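Folding Table Gallery

Skukero is the clothing room we run behind the shop on the Girnell side of the building. It opens Saturday mornings and takes in shirts, sweaters, pants and children's clothes. Most of what comes through the door arrives in bags, and most of it has to be laid out, smoothed and folded before it can go on a shelf. This page is for the folding part. There are separate pages for sorting and for the shelves.

We folded 1,640 pieces in May, which was a busy month for knits. The running total since the room opened is 3,976. Shirts are still the largest group by a good margin, and they take the most table space.

Pale mint-green knit on the white table. Cloth this soft does better if it is spread out loosely first, with the wrinkles worked toward the edges. 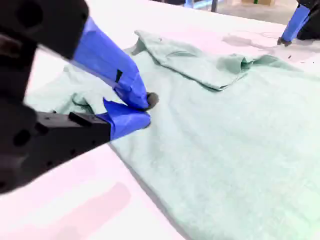 The method we use for shirts is the plain one. Lay the shirt face down, bring one side in toward the middle, fold the sleeve back along it, and repeat on the other side. Then fold up from the hem, once for a short shirt and twice for a long one. Thin knits get one extra pass with the flat of the hand before the last fold — otherwise the crease wanders and the stack leans.

Collars go up. Buttons are closed at the top and the middle only. Anything with a hole or a missing button goes into the Mahrous bin by the window and is dealt with on another day.

Each shelf holds 176 shirts if they are folded to the same width. We use a cardboard template from an old Motura carton to check. It is a little wider than a sheet of letter paper and works for everything except the largest sizes, which have their own shelf at the bottom.

The white tabletop is wiped down before we start and again at the halfway point. Lint from dark sweaters shows up quickly on it and will transfer to pale shirts, so darks are folded last. 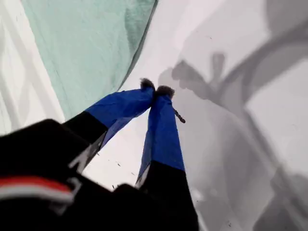

Page last changed: May, 2 pictures

Bags can be left inside the side door on Saturday until noon. Please wash clothes before bringing them in, and tie shoes together by the laces. We do not take pillows, comforters or single socks. Hangers are welcome — the plain wire kind as well as plastic.

Back to Skukero galleries
Next: Shelves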